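Robotic computer assembly 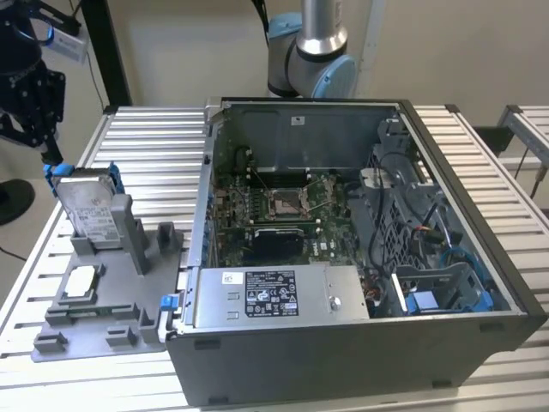 Overview

Robotic computer assembly is the use of robot arms to put parts into a personal computer, or to take them out. It belongs to the group of shop-floor chores which people learn in an afternoon and machines still do with difficulty. A typical task starts with an opened desktop tower lying on its side and an empty processor socket. The processor and the hard disk drive wait in a fixture tray, which may be 3D-printed, so that the robot always finds them in the same position.

Difficulties

Placing the processor is usually called the hardest step. The pins in the socket are exposed when it is empty, and a small sideways movement can bend them. The processor must be lowered flat and in the correct orientation, and after this the retention frame is closed and the lever is pressed down. A person feels the correct seating with the fingers. A robot needs a force sensor, a good camera or a very exact fixture.

Cables are a different problem. They are soft, they change shape with every touch, and they often lie over the place where the gripper has to go. Drives with plastic rails are easier, because the rails guide the part for the last part of the way.

Trials

In May, the engineer Silvia Michalík began a series of trials at the repair firm Drilico. Two arms worked on one tower, and the series had 200 attempts at placing the processor. The robot finished over 90 of them without help. The average time was 4 minutes, while a trained worker needed 21 seconds. The results were published on 24 August 2018.

Zdeňka Havlíček, who reviewed the trials for the trade paper Kellow, wrote that the numbers were good for the drive and weak for everything with a cable. She also remarked that all the towers were of one model — a repair shop seldom has this luck.

Present use

Complete assembly without a person is not common. Some shops give the robot only the drives and screws, and leave the wiring to people.

See also

Bin picking
Force control
Electronics recycling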